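4.2 What collects on the living room table

Of the surfaces we followed, the living room table was the one that people found hardest to describe in the interviews. Kitchen counters had a purpose, and so did desks. The table in front of the sofa had several, and most of them left something behind. Lilibeth Rivera, who carried out the first round of home visits, noted that residents often began to tidy it while they were still answering questions about it.

We use the term "mixed pile" for a group of objects that rest against or on top of each other and that belong to more than one storage place. A stack of magazines is not a mixed pile under this definition. A toy lying on a snack wrapper is. The full set of visits gave us 1,135 logged objects from tables of this kind, and each was given one of four codes: toy or toy part, food and food packaging, empty or loose wrapping, and paper goods. Objects that two coders could not agree on were passed to a third coder, Erhan Gökçe, whose decision was final.

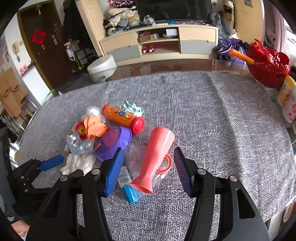
Toys and toy parts caused the most trouble in coding. Many small plastic items sold for children come as containers with something inside, and once the contents are gone the container may be kept as a toy in its own right. A cup can be part of a play set or it can be packaging. In the interviews, adults tended to call these items trash and children tended to call them toys, and in two homes the argument was settled during our visit. We coded them as toys when at least one member of the household said they were still in use.

Clear plastic was the second problem. Bags and wrappers that had held a toy or a snack were commonly left open on the cloth next to whatever they came with. They weigh almost nothing, they shift when another object is lifted, and they are easy to miss when looking from the sofa. Madalena Pinheiro, who kept the tidying logs, found that residents usually picked up the solid objects first and came back for the wrapping at the end. When they stopped early, the wrapping was what stayed.

The table covering also mattered. On bare glass, small items were pushed together by hand and swept over the edge into a bag or a palm. On a woven cloth the same movement dragged the cloth along with it, so residents picked things up one by one or gathered the corners and shook the cloth out elsewhere. Shaking out was quick, but it mixed the codes again, and toys had to be taken back out of the trash in several logs. Households with young children more often kept a cloth on the table, and some of them had fitted corner guards as well, so the tables with the most small objects were often the tables where sweeping was hardest.

Figure 6 gives one instance of a mixed pile on a covered glass table. Three of the four codes are plain to see in it: food packaging, loose wrapping, and paper goods in the form of used-looking tissues. The purple and coral-red plastic items fall under the rule for containers given earlier in this section. 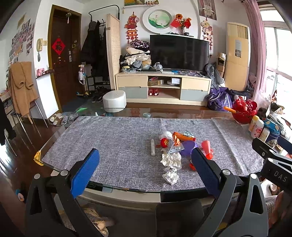 Figure 6. Mixed pile on a glass-topped coffee table with a grey woven cloth. Wrappers, plastic items and two crumpled tissues lie together right of center; a yellow guard covers the left corner of the table.

Residents were asked to clear the table as they normally would, with no time limit. Most sorted as they went. The usual order was to move the toys to one side, put the packaging into a single bag, and deal with tissues last, often by wrapping them in a larger piece of plastic so as not to touch them. A smaller group worked by place and not by kind, starting at the edge nearest the sofa and moving outward. This group handled more objects twice, because a toy set down on the far side was met again later.

We did not find that a larger pile was put off for longer. In the diaries kept over 60 days, tables were cleared mostly at fixed points, such as before a meal or before visitors came, whatever was on them. Margarida Figueiredo has suggested that the cloth itself may act as a reminder, as it has to come off to be washed. Our diaries do not record washing, and we return to this question in Section 5.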